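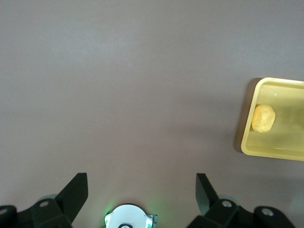

One per tray, on a bare table. The yellow tray is the one I use for the first sort.

How to check a sack of potatoes before you store it (and which advice to skip)

Every August somebody forwards me the same list of potato storage tricks. Put an apple in the bag. Wrap each one in newspaper. Rub them with salt. I have tried most of them over the years and I am not convinced by any. What does seem to matter is dull: look at each potato before it goes into the dark, and be willing to throw some out.

I started doing it this way after losing most of a sack of Marchand to one soft potato at the bottom. You smell it long before you find it.

What you need

A cleared table with decent light
A shallow plastic tray with a rim
A dry, soft brush (an old paintbrush is fine)
Paper sacks or a slatted crate
A bucket for rejects

Plenty of sites will sell you a "sorting station" for this. Longate makes one with 3 compartments and a lid, and I can't work out what the lid is for. A cheap shallow tray does the job. Pick a pale one if you have the choice, as dirt and damp show up on it.

Step 1. Clear the table completely

Take everything off, including the mug. You will be looking for small marks on a dull brown or yellow skin, and clutter makes you skip things. Daylight is best. I go for mid-morning, before the sun gets round to my side of the house.

Step 2. Don't wash them

You will read that a quick rinse is harmless if you dry them well. Maybe. I have never managed to dry a whole sack well, and neither has anyone I know. Brush off the loose soil and leave the rest.

Step 3. One potato in the tray at a time

This sounds fussy. Apolline Hoarau, who has the plot next to mine, tips out a dozen and runs her hands over them, and she is faster than I am. She also found a rotten one in her January sack. Put one down, look at the top, roll it over, look at the other side. Press both ends with your thumb. It takes a few seconds.

Step 4. Decide

Firm with whole skin: store it.
Lumpy or an odd shape but firm: store it. Shape has nothing to do with keeping.
Small scab patches: store it, peel it later.
Spade cut or deep nick: eat this week.
Green patches: into the bucket. Some people cut the green off and carry on. I don't, for the price of a potato.
Soft, weeping or smelly: bucket, then wipe the tray before the next one.

That last wipe is the part people leave out. A rag and a bit of vinegar water will do. Dry the tray as well.

Step 5. Pack in paper and check again

Fill the sacks no more than two-thirds full and fold the tops over. Keep them dark, cool and away from the onions. The onion advice is the one bit of folklore I follow, mostly out of habit. Go through them again after a month.

Does it work?

I kept a tally one year, for what it's worth. I sorted 762 potatoes, Julach and Gillen mixed, and rejected 136. That felt like a lot. Tormod Ljungberg, who lent me the shed space, thought I was being far too picky and told me so. The ones I stored mostly lasted into spring, but it was also a cold, dry winter, so I wouldn't hang a theory on it. One season in one shed proves very little.

If you only buy a small bag from the store every week, skip all this. Take them out of the plastic, put them in a dark cupboard and eat them.

Next page: carrots in sand, and whether the sand needs to be damp.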